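# Chapter 4: The Tribute Concert

Every music season brings a fresh crop of tribute shows. A singer picks a dead star, learns 12 songs, and hires a band. The poster says "celebrates." Ask early on what is being celebrated, and who gets paid for it.

This chapter takes a doubtful view of the form. Naima Mahrous, whose work we follow in the first half, played 26 tribute dates in one season and sold out most of them. Her own songs, played in the same rooms the next September, drew 40 people on a good night. Promoters read those numbers one way. We will suggest another.
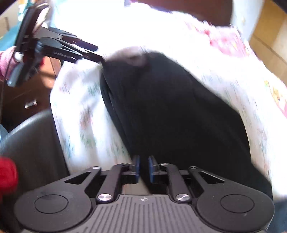
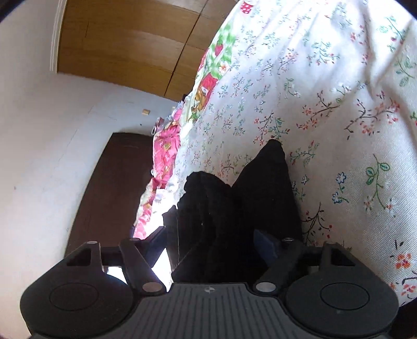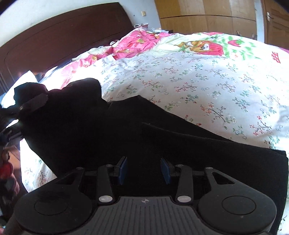
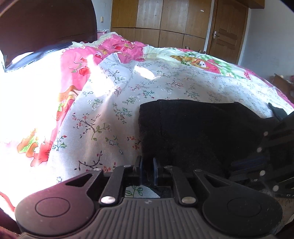

The usual defense is that tributes bring in listeners who then stay for the new work. Benedek Halász made this claim for years as booker at the Selletti, a room with 200 seats. When he was asked for ticket records, he had none that tracked the same buyers from one show to the next. He may be right. The trouble is that he could not know, and neither can most people who repeat the claim.

A second defense holds that a good singer makes old songs new. Sometimes this is true. More often a slower tempo and a bass solo are asked to do the job. When you listen to the Mahrous recordings for this chapter, write down what has changed in each song before you read the program notes. Notes are sales copy, even when a scholar signs them.

**Terms to know:** tribute, cover, standard, guarantee, door split

## 4.1 Who Owns the Evening?

A concert has at least three parties with a stake in it: the performer, the room, and whoever holds the rights to the songs. In a tribute there is a fourth, the estate, and it may have no legal claim on the night at all.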